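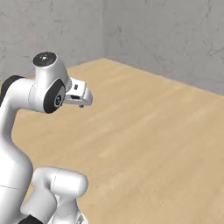 4 min read

Robotics / Software / Data & Tools

2024-09-17, posted by the Zekside maintainer

# zekside-reach

Hi! Zekside is my little toolkit for testing arm planners in simulation, and zekside-reach is the dataset that goes with it. It's 584 simulated episodes of one arm doing the least glamorous thing an arm can do, which is move its gripper from one pose to another. No cups, no blocks, no drawers. If you want grasping data, this will make you sad, and you should go find something else.

I started it because I kept changing my planner and then arguing with myself over whether it got better. Every time I tried to check on a full pick-and-place task, the grasp would fail for some silly contact reason and I couldn't tell if the path had been any good. So I threw the objects out. Bare wood floor, two gray concrete walls, a white arm, done. Life got a lot easier after that!

## What's in an episode

Each one is a folder with:

- `joints.csv`: commanded and measured joint positions, one row per control step
- `goal.json`: the target gripper pose in the base frame
- `plan.json`: the waypoints the planner handed over, before smoothing
- `view/`: rendered color images from the close camera
- `meta.yaml`: planner version, random seed, outcome

Outcomes are `reached`, `timeout` or `plan_failed`. I left the failures in on purpose (they're the part I look at most). Please don't filter them out and then tell people the planner never misses.

Rotations are stored as quaternions with w first. I know, I know. Half the tools I use want it last, so there's a `--w-last` flag on the export script and you can pick your side.

## The camera

The close camera sits near enough that you get the wrist, the gripper and the upper links, and you lose the lower part of the arm off the side and bottom of the picture. I like this view for perception work since the wrist fills plenty of pixels and the black cap on top shows up really sharply against the light walls. It's a lousy view for guessing the whole joint state from one image, though. The base is simply not there to look at, so lean on `joints.csv` for that.

The light is soft and even, with only a faint shadow on the floor. That's kind to a segmentation model, probably too kind. I trained a small arm mask model on these renders and it was lovely right up until I gave it a harsher light, when it started calling the shadow part of the arm. Zullden (the texture and light randomizer I wrote for this) helps a lot. It swaps the floor and wall materials at load time and leaves the geometry alone, so your labels stay good.

## Splits

- `train`: everything not listed below
- `val`: 200 episodes, same planner settings, new seeds
- `hard`: goals placed low and close to the wall corner

The `hard` split isn't a separate pile of data. It's a list of episode ids taken from `val`, so don't add the two together. I did that once and confused myself for a whole evening.

## Running it

 pip install -e .
 zekside fetch reach
 zekside replay --split val --episode 335
 zekside score --planner my_planner.py

Episode 335 is the one I open first after any change. The straight path to its goal would fold the elbow right into the forearm, and a planner with sloppy self-collision checks will cheerfully try it. If yours comes out clean there, good sign.

The scorer gives you success rate, path length in joint space and planning time. It runs 2 workers unless you tell it otherwise with `--workers`. Going higher is fine for success rate, but keep it low when you care about timing, or the workers fight over the processor and your numbers wobble all over the place.

## Things that will bite you

Physics steps and camera frames don't run at the same rate. Match them by the timestamp column, please, and never by row number. I had an off-by-a-few bug from exactly this and blamed my smoother for days.

The gripper stays open and empty in every episode. The finger channel is in the CSV anyway, so that loaders written for Elteck (my grasping set, still a mess) can read this one without changes. It's a flat line. You can drop it.

Replays match exactly on the same machine with the same seed. Across different graphics cards the joint logs still match, but the renders can differ by tiny amounts, so don't hash the images in your tests.

## To do

I'd like a second camera farther back by November, plus a proper loader for Sayegh, the viewer I've been moving everything to. Right now it opens the plans fine but draws the waypoints upside down if you forget the axis flag. Bug reports are very welcome, and if you send one, please paste in the `meta.yaml` from the episode that broke.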